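The Crossing to Clillilau

The ferry from Clerport to Clillilau takes two hours, or it did when there was a ferry. By the winter I am speaking of there was a timetable, a ticket office and a small queue, and the people in the queue had learned to bring a folding chair.

I had come to collect my inheritance. My aunt had left me a house on the island, along with a letter explaining that I was the least disappointing of her relations. I have had warmer compliments from dentists, but I kept the letter. The solicitor in Clerport gave me the key and a form to sign, dated February 5, 2020, and told me the boat would be along.

"When?" I said.

"It's always been along before," he said, and saw me to the door.
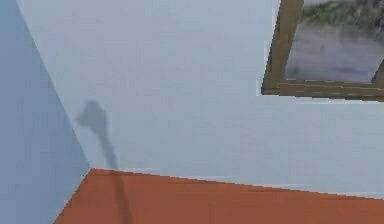

The waiting room at Clerport had been built by an optimist. It had benches for a crowd, a hatch for tea and a clock that somebody had stopped out of kindness. I sat there the whole of the first afternoon with my bag between my feet and my aunt's key in my pocket, and when I had read everything there was to read, including the notice about mackerel, I looked at where the walls met. One was off-white and the other a bluer, darker grey, and the edge between them came down dead straight to a rust-orange floor. I grew quite attached to that corner. It was the only thing in the building that arrived where it was going.

The woman at the hatch had been selling tickets for the crossing since she left school. She sold me number 474.

"Is it a long list?" I asked.

"It isn't a list, it's a roll," she said. "They come on a roll."

A man on the next bench held ticket 695, and wouldn't say how he had come by a higher number when he had plainly been there longer. He had a flask, a blanket and the settled look of someone who pays rates. He told me he was going over to see about a boat.

"There isn't a boat," I said. "That's why we're here."

"That's what I'm going over to see about," he said.

By the second day I had a bench of my own. By the third I had opinions about the tea, and shared them, and was told that the tea came from Nilurby and I could take it up with Nilurby. A retired couple taught me a card game called Chambi in which the winner is whoever gives up last. I was good at it. I come from a family that once spent a whole May not speaking over a gravy boat, and my aunt had held out until the middle of June.

It was the couple who told me about the house. They had known it years ago, they said, before the ferry got temperamental.

"Lovely place," said the husband. "Big doors."

"Draughty," said his wife.

"Well, you would get a draught. They were big doors."

I asked what else they remembered. They thought hard, and held hands while they did it, and came up with a yellow kitchen and a smell of paraffin. After that they had a short argument about whether it had been that house at all.

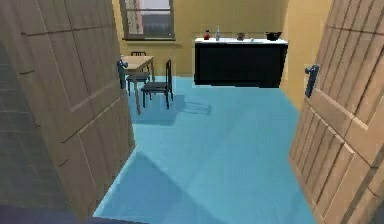

Clerport Library Writing Circle: Members' Stories

On the fourth morning a boat came in. It was small and green, and it had a man in it who looked put out to find so many of us standing up.

"Clillilau?" said the woman at the hatch, leaning out.

"Just come from there," said the man.

"Are you going back?"

He considered this as though it were a personal question. Then he said he could take one, if one didn't mind sitting on the onions.

There was a silence in the waiting room such as you get at auctions. I had the key. I had the letter. I had the lowest number by a good margin, and everyone there knew it, because we had compared them daily. The man with the flask looked at his boots. The couple looked at me with great kindness, which I took badly.

I went down the steps and sat on the onions.

It cost me 1078 in old island money, which the boatman accepted in the form of my watch. We were most of the way across before it struck me that I hadn't said goodbye, and that the couple had been one hand short of beating me. I turned round to wave. I could make out the jetty and the roof and a figure on the steps who might have been anybody, or a bollard.

"What's over there, then?" said the boatman, meaning Clerport.

"A waiting room," I said.

"Any good?"

I told him about the benches. I told him about the hatch and the mackerel notice, and he nodded along and asked a sensible question about the roof. By the time the island had trees on it I had talked the place up to such a pitch that he said he might stop there for a bit himself, next time, and see what the fuss was about.

The house was up a lane behind the chapel. My aunt's key didn't fit. It didn't fit the house next door either, or the chapel, and I sat down on the step with my bag between my feet, feeling more at home than I'd expected to.

After a while a neighbour came out and asked if I was waiting for someone. I said I supposed I was. She went back in and brought me a cup of tea, and I knew it at once. Nilurby.
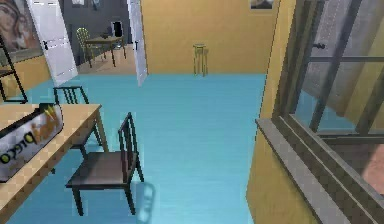
Does the key ever turn out to fit anything?

The author says it fits the hatch at Clerport, but that this belongs to a longer story she hasn't finished. She has been asked about it at two meetings and has started bringing biscuits to change the subject.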